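Home Study Tips: Living With School Paper and the People Who Bring It Home

Posted Jun 1, 2023 by Rahel Fuchs

School is letting out, and the backpack has come home for the summer with everything it has eaten since December. Ours gave up 564 sheets of paper, which I know only because my son was told he could have a dollar for every hundred and is now disputing the remainder. These are the tips I've collected from readers and from my own kitchen, where most of the studying in this house gets done and where most of the jam is.

The one-drawer rule

Give each child one drawer for school papers. When it won't close, something has to leave. Let the child choose what goes, and stay out of the room while it happens, or you will end up rescuing a spelling test from second grade on the grounds that the handwriting was sweet.

Keep report cards, anything with a signature, and anything you may need when changing schools. These go in a folder somewhere above jam height. Worksheets can go. Long division looks the same every year.

Permission slips

Sign them standing up, at the door, the minute they arrive. A permission slip put down "just for now" will turn up the day after the field trip. Sipho Pillay wrote in to say he keeps a pen tied to the coat rack with kitchen string. I tried this and the pen lasted 2 days, after which I had a very nice piece of string. I've since moved to a pencil, on the theory that it's less worth stealing. Check that your school accepts pencil. Mine had views.

The homework table

You don't need a desk. Most children will leave a good desk and come do fractions next to the person chopping onions. If that's going to happen anyway, make the table work:

Wipe it before homework as well as after dinner. Teachers can tell butter from effort.

Put a tray under everything. When it's time to eat, the tray moves and the half-finished volcano report moves with it. An old baking sheet with a rim is fine, and it holds magnets.

Keep the pencil sharpener over a jar. If the shavings have nowhere to go they will go in the sugar.

Set a timer for reading and put it where the child can't see it. A visible timer gets read far more closely than the book.
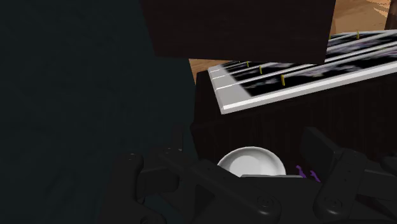
Painting a study corner is the cheapest improvement I know, and the one people get wrong most cheerfully. They pick a bright yellow because it's supposed to wake up the brain, hang a map, a clock and an alphabet poster, and then wonder why the child is looking at the wall. Go plain. A big stretch of very dark blue-green, like the one filling the left side of the picture, has almost nothing in it to look at, and after a few minutes even a determined daydreamer may try the book. Buy the small can first and paint a piece of cardboard, then lean it behind the table for a week. The first dark color I bought was called Nundov, and I still can't say whether that's a place or a sneeze. It took three coats and I'd do it again, though I'd move the toaster beforehand.

If you don't want to paint, cover the wall with a plain sheet of cardboard and let it take the beating. Tape leaves marks on most paint. So does a child with a compass.

Getting ink and glue off things

Washable marker on a table: warm water and dish soap. If it isn't coming off, read the marker again, more slowly this time.

School glue on fabric: let it dry completely, pick off what you can, then soak in cool water before washing.

Glitter: move.

Crayon on a painted wall: a damp cloth and a little baking soda, rubbed gently. Test a spot behind a door. If you rub hard you'll take off the crayon and the wall together, and then you're back to the section on painting.

Shelving the textbooks

Heavy books go on the bottom shelf, with the spines out, where the child can reach them and you can't claim they were lost. A borrowed book should get its own spot away from the family ones. We once paid $44 for a science book that had spent the whole year between two cookbooks, looking perfectly at home.

Library due dates go on the fridge, at the height of the person who borrowed the book. Put them at your own height and they become your due dates.

Old workbooks

Tear out the blank pages and clip them together for scratch paper. Half-used notebooks are good for grocery lists, and mine now has eggs, milk and the causes of the War of 1812 on a single page. Cardboard covers make decent drawer dividers if you trim them a little short. Spiral wire goes in the trash before the paper goes in recycling, and wear something on your hands when you pull it.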